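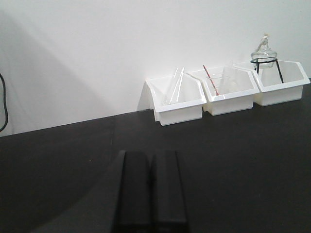
Brijesh Bhatia劝我别碰Trindel，说这车“四个轮子里有三个想往同一个方向走”，剩下那个看心情。邮件写得很长，前半封骂转向，后半封骂刹车，最后附了一句：要是你真买了，记得叫我去开一圈。

我没买，买不起，市面上也没得买。不过从那封信开始，我算是掉进去了。

先交代一下Trindel是个什么东西。一战前几年，欧洲冒出来一大批“自行车汽车”，英文叫cyclecar，说白了就是拿摩托车的发动机、自行车的轮子和一个木头架子，拼成一辆能坐两个人的小车。便宜、轻，税也低，小职员咬咬牙就能买。做这种车的作坊多得数不过来，大部分活不过两三年，Trindel就是其中一家。厂子开在一条运河边上，原来是做婴儿车的，所以弹簧和轮辐都有现成的师傅，缺的只有发动机。

发动机是从布达佩斯的Kovács买的，V型双缸，风冷，声音特别大（我听过录音，像有人在铁皮桶里剁排骨）。磁电机用的是Pinduvex，这个牌子现在连老车圈里的人都没几个念得顺。车身前后座，司机坐后面，乘客坐前面，两个人隔着一块帆布喊话。对，司机坐后面！我第一次看到图纸的时候以为拿反了。

为什么这么排？我翻到一份当年的广告，厂方的说法是“便于驾驶者照看同伴”，听着挺体贴。可同一年的一本行业小报就不客气了，说后座离皮带轮近，司机一伸手就够得着，皮带打滑的时候方便往上撒松香粉。我更信小报。你想想那个画面：下着小雨，上坡，发动机剁着排骨，你一手把着方向，一手往后摸松香罐，前面的乘客还在回头问你到了没有。

说起来，我最早是想写Norico的。Norico名气大得多，产量也大，留下来的资料装得下一个房间，写起来省力。编辑也喜欢，说读者认得。结果我在人家的旧账本里翻到一行“收购Trindel库存，含未完成底盘”，下面没有价钱，只有一个墨水圈。我就盯着那个圈看了半天。稿子后来拖了很久，编辑那边我一直装忙。

Trindel的计划可不小。开业那年他们印了一本小册子，封面上画着一辆车从云里开出来，里面白纸黑字写着第一年要造500辆。500辆！整个厂房的照片我看过，门口停两辆就得有人让路。最后一共造出来多少呢？按底盘号往回推，是123辆。这个数字我敢写，是因为最后一块底盘号牌还在，钉在一户人家的谷仓门上当装饰，号码清清楚楚。中间有没有跳号，那就得打个问号了，当年的厂家为了显得生意好，跳号的事没少干。

顺便说说价钱。定金25英镑，对当时一个抄写员来说得攒上好一阵子。交了定金能拿到一张漂亮的收据，上面压着钢印，云里开车那个图案又出现了一回。我手上有一张这样的收据的复印件，背面有人用铅笔写着“还没来”，下一行“还没来”，再下一行字迹重了很多，“仍然没来”。看得我又想笑又心酸。那辆车后来到底交没交，我查不到。

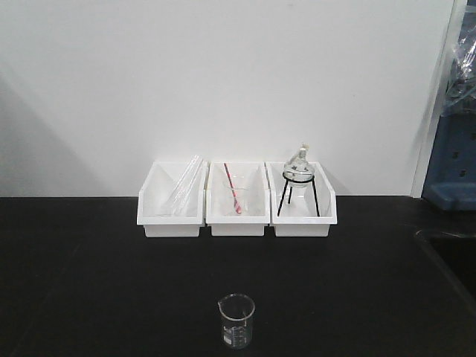
那么，Trindel的皮带传动当年到底能不能爬坡？空车能，坐上两个人就得看坡有多陡、皮带有多新。

这个答案我问了好多人才凑出来。皮带车的脾气，开过的人都懂，没开过的怎么讲都隔一层。Trindel没有变速箱，也没有差速器，两条长皮带从前面的中间轴一直拉到后轮，要换挡就扳一根杆，让带轮两边的锥盘收紧或者放松，皮带就跟着爬到大圈或者小圈上。道理很漂亮，今天的无级变速也是这个路子。问题出在皮带上，那时候用的是牛皮，一受潮就伸长，伸长就打滑，打滑就发热，热了又缩回去一点，缩得两边还不一样。于是车会往一边拐。Brijesh Bhatia说的“想往同一个方向走”，根子就在这儿。

转向也有意思。前轴是整根的，中间一个销子，像小孩的手推车那样整个摆过去，靠钢丝绳绕在一个线轴上拉。钢丝绳松了怎么办？座位底下有个蝶形螺母，边开边拧。说明书里专门有一段讲这个，口气很平静：“如感觉前轮迟疑，请拧半圈。”我太喜欢“迟疑”这个词了，后来我家那辆老面包车打不着火，我也说它迟疑。

2021年12月21日，我收到一个厚信封，里面是说明书全本的影印件，附带两张手绘的皮带图。寄件人没留名字，只在便条上写了句“比放我这里强”。那几天我什么别的事都没干，趴在桌上一页一页地认字。说明书的作者显然是个爱写东西的人，讲润滑讲着讲着会说起他认为英国的秋天不适合铜件，讲到备用皮带的收纳，又叮嘱千万别跟三明治放在一个盒子里。最后一页是空白的，抬头印着“车主笔记”。

原来的车主在那一页记了油耗、换皮带的次数，还有一次去海边的路程。去程一路顺利，回程写了四个字母，我辨认了很久，是“push”，推。

至于厂子是怎么垮的，流传的说法挺多。有人说是打仗了，Kovács那边的发动机运不过来，这话对了一半。我把往来信件按日子排了一遍，发动机断货之前，厂里就已经在拖欠轮胎钱了。打仗让它有了个体面的由头。还有人说老板卷了定金跑掉，这个我不太信，因为破产清册里列着他自己的怀表，还有一架立式钢琴，估价低得可怜。一个打算跑路的人，钢琴带不走，怀表总带得走吧。

Norico接手的时候，厂里剩的底盘没有几副能用。他们拆了带轮和轮子，木架子据说劈了烧锅炉。账本上那个墨水圈，我琢磨了好几种可能，最无聊的一种是记账的人把墨水瓶放在了上面。多半就是这种。
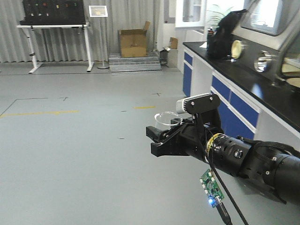
剩下来的车，圈里公认有5辆。其中能开的更少，而且“能开”在老车圈里是个弹性很大的词，有的能从棚子里开到棚子外面，有的能绕村子一圈，只有一辆每年三月还会出来跑一趟山路。我去看过那一趟。天刚亮就开始摇车，摇把反弹了一下，车主骂了句很难听的话，大家都装没听见。等它真的着起来，满院子的鸟都飞了。

我被允许坐在前面，也就是乘客的位置。怎么形容呢？你的膝盖顶着木板，木板前面就是发动机，发动机前面什么都没有。没有挡风玻璃，没有门，脚底下能看见路面在往后跑。速度其实慢得很，路边遛狗的人还有空跟我们打招呼，可是人在里面觉得快得要命，每过一个小坑都像是掉下一级台阶。到了弯道，我能听见背后的钢丝绳在线轴上一格一格地走，吱，吱，吱，然后整个前轴就在我脚前面摆过去了。我抓着木框，手心全是汗，嘴里还在喊好玩！是真的好玩。

上坡的时候皮带果然滑了。车主喊我往前趴，把重心压下去，我就趴着，下巴快贴到油箱盖，闻着一股焦牛皮的味道，心里想当年那位抄写员要是等到了车，是不是也这么趴过。松香粉撒上去，车身一抖，又往上爬了。坡顶停下来喝茶，茶杯放在引擎罩上，震得杯里一圈一圈的水纹。他说皮带是自己裁的，找一个做马具的铺子买的整张皮，接头用铜钩，铺子老板一直以为他养马，他也懒得解释了。

我问他有没有想过换成橡胶的，现在买得到，还便宜。他想了一会儿说试过一条，爬坡是好多了，车也不往一边拐了，开着开着就觉得车不认识他，回来又换掉了。

下山我换到了后面，轮到我拉那根杆。刹车就一个，是一块包着皮的木块压在后带轮上，踩下去先叫一声，叫完了再考虑慢不慢。我全程没敢松脚，到山脚下腿都是抖的。我给Brijesh Bhatia发消息，说你骂得都对，转向骂得还轻了。他隔了一会儿回过来，问的是车主明年三月还去不去，前座有没有人占。

我已经替他问了，前座归他，松香罐他自己带。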